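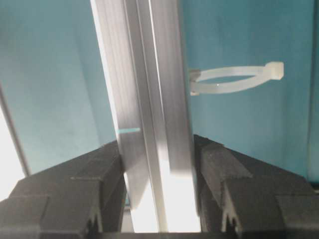 Bag workshop notebook, Cledmont bench
February 25, 2025

Small crossbody, third sample

Carried on with the Oditz crossbody. Second sample came back from Florian Riviere with his notes pinned to the lining. He likes the shape now. The slanted top line stays and the rounded bottom corners stay. What he wants changed is the strap, the way the flap sits when the bag is half full, and the lining color, which he says looks like a school uniform.

Flap first. On sample two the flap kicked up at the left corner as soon as anything went inside. I had blamed the magnet, but when I took the flap off and laid it on the pattern it was 2 mm short on that side. I must have trimmed into the line when I skived the edge. Recut the flap from the same hide, skived after gluing this time, and checked both sides against the card before stitching. Sits flat with a phone and a wallet in. With a water bottle in it lifts, but it would on any bag this depth and we are not selling it for that.

Pattern card for the flap is marked with a red corner. Please use that one. The old card was in the same envelope and I have cut it in half.

Strap

Sample two had a plain folded strap with the edges turned in. Comfortable enough, but it rolls over on the shoulder and shows the raw side near the ring. Tried two other ways today:

Two layers glued and stitched, edges painted. Holds its shape and looks the best of the lot. Stiff for now. Three coats of edge paint, sanded between the first and second. Should have sanded after the second as well, there is a ridge at the buckle end.

One layer with a backing of thin webbing. Light and soft, cheap to make. The webbing shows pale along one side where my stitching wandered. A binding foot might fix that.

Going with the first for the sample. Florian asked for a strap that can be worn short under the arm as well as across the body, so I punched 10 holes. It looks like a ruler. For the next one I would group the holes in two sets with a plain stretch between them, since people will use one length or the other and hardly anything in the middle.

Lining

Three swatches from Teoh arrived in the morning. The mustard cotton is the one. It is a bit loud by itself, but with the dark green outside you only get a flash of it when the flap opens, and that is where all the fun in this bag is going to come from. The striped one is nice too but the stripes have to be matched at the pocket and I am not doing that on a run of 250. The plum has a shine that snags. I pulled a fingernail across it and left a mark.

Cut the lining from the mustard with the same card as before. Slip pocket moved up so that a card doesn't disappear into the bottom. Still no zip pocket. Florian has not asked for one and the shop at Seltarstead has, so that needs talking through before we cut anything else.

Hardware

Matte gold rings and buckle from the old stock. The buckle tongue scratches the edge paint each time it goes through. Filed the tip round and it is better. If we reorder, ask for a rounded tongue, and ask whether the finish is plated or lacquered, as the rings on sample one have gone dull where the strap rubs.

Logo: blind stamp only, low on the back panel. Tried it on scrap at two heats. The hotter one is crisp but leaves a shine around the letters. The cooler one needs a longer press and wet leather. I prefer the cooler one. Foil was tried last spring and it was too much on a bag this small.

Stitching

Went down one thread size for the flap and gusset. The thicker thread made the bag look like a saddlebag. The gusset corners are still the slow part. Clipping the allowance every few millimeters around the curve helps, and so does gluing in short lengths and waiting. I rushed the second corner and there is a pucker you can feel more than see. Left it, this is a sample.

Order for Seltarstead

They have asked for prices at 250 and at 300. The hides we have on the shelf will not stretch to the larger number unless the straps are pieced, and a pieced strap will show under painted edges. So the larger number means another hide order, and the color may not match. I would rather quote the two separately and say so in writing. They want bags in the shop by April, which is possible for the first number if the lining cloth comes in one delivery.

To do

Redo the strap with grouped holes.
Sand after every coat of edge paint.
Ask Teoh for the full roll width of the mustard and whether it has been preshrunk.
Binding foot: look in the drawer under the skiver before buying one.
Send sample three to Florian with the webbing strap in the same box so he can feel both.
Ask him about the zip pocket.
New blade in the skiver. The old one was dragging by the afternoon.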